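Vovora Help > Home > Laundry and clothes care

Black and white socks going grey in the wash

Asked by Irkell on Friday, October 23, 2015
102 views, 2 answers

I have a drawer full of white socks with black patterns on them, stripes mostly and some checks. They were bought as two packs from the market in Gikcombe. After four or five washes the white part has gone a dull grey all over and the black is starting to look brownish. The first few washes were at 40 with everything else, which I know is probably the start of the problem.

What I can't work out is which pile they belong in. If I put them in with the whites at 60 I'm worried the black will run. If I put them in with the darks they pick up whatever comes off my jeans. The label only says "wash with similar colours" and I don't own anything else that is black and white.

I have tried a colour catcher sheet and it came out pale grey, so something is coming off. I also tried soaking one pair in washing soda overnight. It came up a bit cleaner at the heel but no whiter overall. I haven't used bleach.

The machine is a front loader, we have hard water, and I use a non-bio liquid. Is there a way to get them white again, or is it just a matter of stopping it getting worse?

Answer 1

Put them in with the whites. Mine have always gone in with the whites and they are fine. Cheap dye runs whatever you do, so if they are ruined, buy better ones.

Comment from Irkell: Thanks, what temperature do you use?

Comment: Whatever it's set to. 40 I think.

Answer 2 (accepted)
Leobardo Esquivel

I worked in the laundry at a small hotel for nearly five years and mixed black and white items were a nuisance there too, mainly kitchen trousers and checked tea towels. You probably have two separate things going on.

The first is loose dye. A dark pattern on a white background will often shed a bit in the early washes, and jeans will shed for much longer. The sheet coming out pale grey doesn't tell you which one it was. Do a wash with only the socks and a fresh sheet, at 30. If the sheet comes out clean, the socks have stopped shedding and the grey came from your other clothes.

The second is the detergent. Liquids don't have any oxygen bleach in them, as a rule, and powders sold for whites usually do. In hard water with a non-bio liquid at 40, white cotton goes grey on its own after a while, even with nothing dark in the drum. You also get a build-up of soap and limescale in the fibres, and that makes it feel a bit stiff. Look at your white pillowcases. If they have gone the same way then it is mostly this.

What I would do with the ones you have:

Turn them inside out. Fill a bucket with warm water, as warm as the label allows, and dissolve a scoop of oxygen stain remover in it (the plain sort for whites and colours, check the tub). Test one sock first. Leave it for an hour, look at the black, and if it is holding then put the rest in for up to four hours. Rinse them and run them straight through the machine on their own. Don't leave them sitting wet in a heap, as that is when black marks the white next to it.

Don't use chlorine bleach. It will take the black to a rusty orange and it goes for the elastic as well. The brownish look you already have is more likely wear and wash than anything you can put right, so I wouldn't chase it.

After that, wash them with light colours at 40 - pale greys, pale blues, stripy tops - using powder, and keep them well away from denim. Add a water softener tablet if the powder box says to use more for hard water and you'd rather not. Dry them out of strong sun if you can, for the black.

You may not get back to shop white. The checked tea towels came back to something you would put out in a kitchen, and we left it at that. I buy mine from Radulović these days, and I still wash a new pair by itself before it goes in with anything.

Comment from Irkell: Pillowcases are grey as well, now I look. Will get some powder and try one sock in the bucket first.

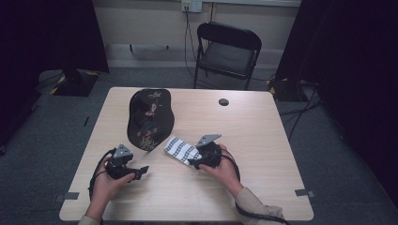
White sock with a black pattern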